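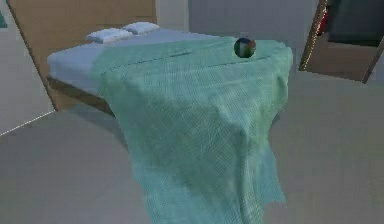
Furnished Rooms Program: second progress report to the Belkadi Fund

Period covered: October through January

This report covers the second four months of the grant. The program furnishes rooms for people moving out of temporary shelter in Skureo and the two townships north of it. The first report dealt with setup, the lease on the Bultar Street warehouse and the hiring of the driver. Those items are closed and are not repeated.

Move-ins

We furnished 34 homes in the period. The target in the grant agreement was 10 a month, so we are short by six. All of the shortfall falls in December, when the county housing office stopped issuing keys for most of the month. January was back to normal and we expect to make up part of the difference by spring.

Sixteen of the homes went to families with children. The rest went to single adults and couples. Families take longer to furnish and usually need a second truck run, mostly for beds. We had planned on one run per home, and the fuel line in the budget shows it.

Beds and bedding

Mattresses are still the hardest thing to get. We do not accept used ones, and the Brolov outlet that sold us returns at a discount ended that arrangement in November. We now buy new at a higher price. The difference was covered by moving $2000 from the warehouse repairs line, as agreed by phone with your office. Sheets and pillows have not been a problem. A church drive in the fall brought in more than we could shelve, and we passed the extra twin sets to the shelter.

Storage furniture
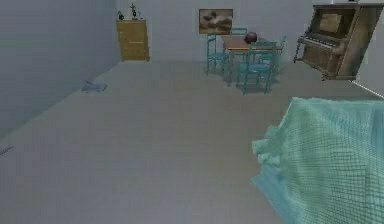
Dressers come in steadily, but many arrive with broken drawer runners. We used to turn those away. Since November we have kept them and repaired them on Thursday evenings, and most go out again within two weeks. Any dresser going to a home with small children is fixed to the wall by the driver before he leaves. Two landlords objected to the screw holes. One agreed after we offered to patch them at move-out. The other did not, and we supplied low shelves to that tenant instead.

Warehouse

The roof leak over the loading door was fixed in October. The heater is still out. We have a quote and are waiting on the landlord, who says it is our cost under the lease. We read the lease differently and have written to him about it.

Items we cannot place

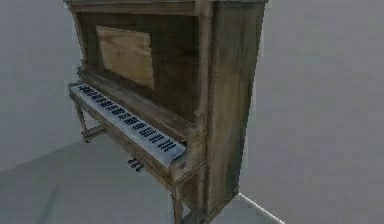 Report by Essam Chraibi, Program Manager

Large donations remain an issue. Pianos, wall units and oversized sofas do not fit in the apartments we serve, and hauling them away costs us money. The donation form now asks for measurements and lists what we do not take. Calls about these items have dropped, though people still leave things at the loading door over the weekend.

Next period

We plan to sign a new mattress supplier, settle the heater question and train a second person to drive the truck. We are also asking for permission to carry the unspent phone budget into the next period and use it for fuel. A short budget table will follow by mail with the receipts.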